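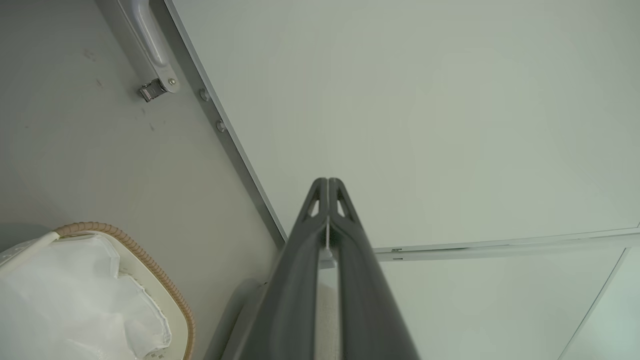
How Does a Latch Know When to Stay Shut?

Go find a latch. I'll wait! There might be one on a toolbox, a lunch box, a garden gate, or the hard case somebody's trumpet lives in. Got one? Great. Open it and close it a few times, and listen.

Click.

I love that click. My name is Panya Thammasiri and I fix latches, handles and hinges at a little repair shop called Govitz, so I get to hear it all day long. Last year I put new latches on 485 cases and boxes, and I still do the open-and-close thing more times than I need to.

So what's going on in there?

Most latches have two halves. One half is fastened to the part that moves, like a lid or a door. The other half is fastened to the part that stays put. I call them the grabber and the catch (grown-ups in my shop use longer words, but grabber and catch will do fine). When you close the lid, the grabber hooks onto the catch, and now the two parts can't pull away from each other.

But wait - why doesn't the grabber just slide back off again?

In a lot of latches the answer is a spring. A spring is a piece of metal that hates being squashed. You push the latch, the spring gets squashed, the grabber slips past the catch, and then the spring shoves it back into place. That shove is your click! To open it again you have to squash the spring a second time, usually with your thumb.

Some latches have no spring in them at all. They use a lever that flips over and pulls everything tight, and you can feel it get harder and harder and then suddenly easy. Those make more of a clunk.

What are the bumpy lines for?

Lots of latches have little ridges on them. Run your fingernail across some and you'll hear a zzzip. Ridges give your fingers something to push against. Try sliding a smooth coin along a table with one soapy finger, then try it with something bumpy. Big difference, right?

Why are there screws everywhere?

Think about a heavy box. When you pick it up by the handle, all that weight is hanging from the spot where the handle joins on. If it were only glued, the glue would have to do all the work. Screws go right into the material and hold on with their threads, those twisty lines that wrap around them. There's often a flat piece called a mounting plate too, which spreads the pull over a bigger patch.

And look at the ends of a good handle. They're rounded, and so is the grip. I once carried a crate with a square metal handle up two flights of stairs and my hand had a stripe across it until dinner.

What about the strip along the edge?

Edges get bumped the most. They hit door frames and table legs and knees. So panels often have a strip of metal or plastic, called trim, running along the side. It covers the edge and takes the knocks. Scuffs on a panel don't bother me much, but if the trim is bent, the latch may not line up, and then you get no click.

Try it: the click test

You need a box with a latch, a pencil and some paper. Open and close it ten times and put a mark down for every good click. If you get ten out of ten, your latch is happy. If you don't, ask a grown-up to help you check for crumbs (it is so often crumbs) or a loose screw. We have a test latch at the shop that we've clicked over 2,000 times, and it still sounds as good as it did in December.

Keep your fingertips out of the gap when you close it, please. Latches can't tell a finger from a catch!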